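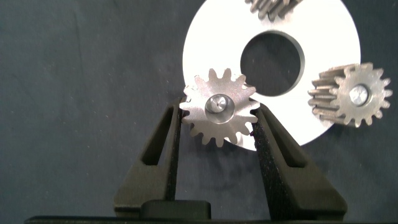
Wrist camera view, metal spur gear held by its teeth between two textured finger pads.

Test Operator, Gripper Comparison (3 months, from July)
Drolis, Wivthorpe site

You will run 100 grasp trials per finger pad type on small metal gears, log slips and misalignment, and swap pads between sets. Two arm controllers will be compared – same parts, same cloth, same lighting. Basic Python and a steady hand with calipers required. Send a one-page resume to Rakiya Danladi, quoting ref. 115.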